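Hey, thanks for downloading the Prevholm monster pack! I've been picking away at this thing since November and I'm so happy it's finally in a state where other people can run it at their tables (or steal bits for their own games, which is what I'd do).

Current version is dated 2024-03-14. If your copy doesn't have the Weveo in it, you have the old one and should grab this one instead.

# What you get

Prevholm is a drowned moon. It used to have cities, now it has an ocean with cities at the bottom, and things live in them. The pack has 34 creatures, each in its own Markdown file, plus a spreadsheet with all the stats in one place if you'd like to sort them by threat or depth.

- `creatures/` is the monsters, one file each
- `lairs/` has short write-ups of the places they nest
- `tables/` is random encounters and loot, all rolled on d100
- `tokens/` has round tokens for virtual tabletops
- `stats.csv` is the big sheet

Everything is written for Rarnon, my homebrew sci-fi horror rules, but the numbers are simple and I've had no trouble bending them to fit other systems. There's a conversion note further down.

# The big three

Most people ask me about these, so let's get them out of the way!

**The Ngcobo Eel** is as long as a cargo barge and almost completely blind. It hunts by pressure. If your players open an airlock, fire a gun, or slam a hatch underwater, roll for it. If they swim slowly and keep their mouths shut it'll slide right past them, and that is a fantastic ten minutes at the table, trust me. The first time I ran it my whole group was whispering in real life.

**The Weveo** is new. It's a colony creature, thousands of little glassy bodies that hook together into whatever shape they need: a curtain across a doorway, a rope, a hand. You can't really kill one, you can only make it smaller. I gave it 2 actions per round at full size and it drops to one once it's lost half its health. I tried three actions and it flattened everybody, so please don't do that unless your players have been rude to you.

**The Bell Mother** sits on the sea floor and hums. That's all she does for a good long while. Check her file before you run her, her second phase changes a bunch of rules about sound and you'll want those handy (I forgot them halfway through a fight once and had to make up something about an echo).
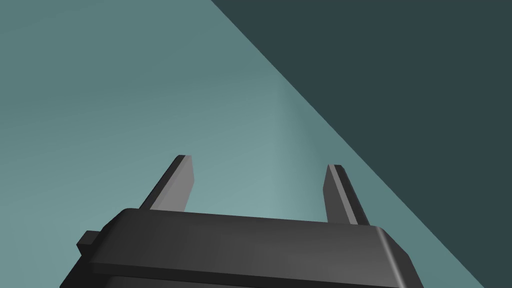

# Reading a creature file

Each file goes in the same order. Name and a line of flavor first, then depth, size, health, armor, attacks, habits, and what it drops. A short one looks like this:

```
name: Silt Nurse
depth: 2,000
size: medium
health: 34
armor: 2
attack: barbed tongue, short range
habit: drags wounded prey home and keeps it alive
drops: numbing gland
```

Depth is in feet and it's where you'd normally find the thing. It isn't a hard limit. A hungry Silt Nurse will absolutely come up to the docks.

"Habit" is the line I care about most. I want every monster to be doing something when the party shows up, even if it's only sleeping or digging, so if you only read one line before the session, read that one.

# Using it with other rules

- Rarnon health runs high. Cut it in half for most d20 games and see how it feels.
- Armor is subtracted from each hit. If your game uses a to-hit target, add armor to whatever your base number is.
- Short range means touching distance, long range means across a big room. I don't use squares or hexes at all.
- Ignore the "dread" number if your game has no fear rules. Or borrow mine! They're in `rules/dread.md` and they fit on half a page.

# Known problems

- Six of the tokens have a white fringe around the edge. I need to export them again.
- The kelp forest lair mentions a creature called the Lantern Widow, which I cut. Swap in anything that glows.
- Entry 100 on the loot table still says "something amazing, ask me later." Sorry. Put something amazing there.
- A couple of the deep creatures share a bite attack with the same name and different damage. The creature file is right and the spreadsheet is wrong.

# Using and sharing

Run it, stream it, chop it up, rename everything. If you put any of it into something you're selling, please credit the Prevholm pack and drop a link back to this page. Bug reports and horror stories from your sessions go in the issues tab. I love the session ones, so send those even if nothing's broken.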